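Home Archive Threads Search by author Subscribe Help
Search this list... Go

Re: [home-machines] Can any of them do a wash yet?
From: Renji Shimada

Hello Brisa, hello all,

Brisa Zamudio wrote:

> I've been on this list since February and I've enjoyed the videos people
> post, but I'm going to be the wet blanket. My mum is 11 weeks out from a
> hip operation and the one job she still can't manage is the washing. She
> can press the buttons. She can pour the powder. What she can't do is bend
> down, haul a tangle of damp sheets out of the drum and carry the basket
> to the airer. So my question is a plain one. Is there any machine, at any
> price, that does that bit? I don't care if it can dance. I looked at the
> Genberg page and the Iritz page and came away none the wiser, it's all
> people smiling on sofas.
>
> Also, if the answer is "buy a washer-dryer", we have one. It doesn't get
> the things out either!

I love this question, because it is the right one and hardly any of the videos answer it. The short reply is no, not one you could leave alone with your mum's sheets. The long reply is that I've never been so cheerful about a "no", so bear with me while I go on a bit.

You've split the job up better than most of the engineers I've worked with. The washing was automated decades ago, by a box that fills and spins and drains. What's left over is all the stuff round the edges of the box: collecting, sorting, opening the door, loading, emptying, carrying, hanging, folding, putting away. Every one of those is a job for hands and a back, and cloth is about the worst thing you can give a robot to handle. A mug is the same shape every time you see it. A pillowcase never is. It has corners that vanish, it sticks to its neighbours, and when it's wet it weighs far more than it looks.

I spent last winter at Bech (the folding group, not the arm people) and we kept a tally for our own amusement. We'd fill a basket, tip it into a front loader, and have the machine under test do it the other way, drum to basket, one item at a time. With dry tea towels it was lovely to watch. Our best run was 54 towels without anyone stepping in, and I'm afraid I rang my sister about it. Then we tried a wet double duvet cover. It took 17 minutes, and at the end of it one sleeve of somebody's jumper was still up inside the door seal. A person does that in the time it takes to say "where's the other sock".

What goes wrong is mostly dull. Reaching low is hard on the balance if the thing has legs, because the head and arms go forward and the hips have to go back to make up for it, exactly as yours do. Seeing into the drum is hard because it's dim and shiny in there. Then the arm gets in the way of the camera just when you want to look. And a lot of the trouble is in knowing when you've finished! You and I sweep a hand round the inside without thinking about it, and find the sock stuck flat to the top. A machine that only looks will happily leave it there, and I've watched one do it over and over.

Then there's the fabric that goes half in and half out. Getting hold of a piece is the part everybody practises. Putting it down so that all of it lands in the basket, and doesn't drape over the rim and get dragged off again by the next go, took us much longer than any of us expected. We tried a higher lift, a little shake, a push down with the back of the fingers. The push worked best. My gran would have told us that for nothing.

So where does that leave your mum? A few thoughts, and others should chip in.

If she's got the floor space, raise the machine. A solid plinth with a pull-out shelf for the basket does more for a sore hip than anything with a motor in it, and if you have a washer and dryer stacked, think hard about which one she has to reach into most. Do get it fixed down properly by somebody who fits them.

Mesh bags. Put the wash in 2 big ones and the tangle becomes a pair of lumps with handles. We weren't allowed to use them in our tests because it was considered cheating, and I've used them at home ever since. Don't overfill them or nothing gets clean in the middle.

A long-handled grabber will do for socks but don't let her try it on sheets, the weight at the end is horrid for the wrist.

As for robots, the Heltex people have been asking for homes to try their wheeled one in, and I'd be curious what they say about laundry. I'd expect them to send a person along with it, and I'd ask straight out whether that person is driving. There's no shame in it if they are. A machine steered by somebody in the next room tells you that the hands and joints are up to the work, and that's a real thing to have learnt. It just doesn't tell you it'll manage on its own when the kettle's on and the cat's in the basket.

The bit that makes me so hopeful is the hands. When I started, everyone used a pair of flat pads, and you'd pinch a bit of cloth and pray. Now there are fingers with proper joints that can gather a fold and hang on to it. They're still slow, they break more than anyone admits, and I've swept up enough little screws to know. But the jobs people are trying them on have changed completely. Full-sized machines are being pointed at ordinary front loaders and ordinary plastic baskets, with the basket down on the floor where a normal household would leave it. That makes me want to jump up and down a bit, even with the cables still trailing.

Brisa, two things would help if you've time. Could you tell us how high the drum is off the floor, and does your mum sit or stand to peg out? If she can sit, there's a low trolley trick that saves the carrying altogether and I'll dig out my notes on it. And if anyone else has had a go at emptying with real wet bedding, please post your times, however embarrassing. I've shown you mine.

One more for the people who asked off-list about loading versus emptying: I still say emptying is harder. With loading you can shove, and the drum will forgive you. With emptying you have to find an edge, pull without ripping, and watch for the pillowcase that's swallowed everything else. I'd be delighted to be argued out of it.

All the best to your mum, and tell her the sheets can wait,

Renji
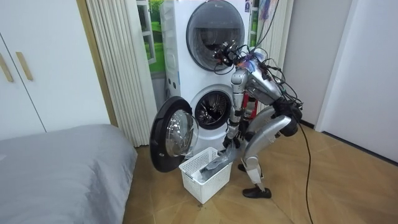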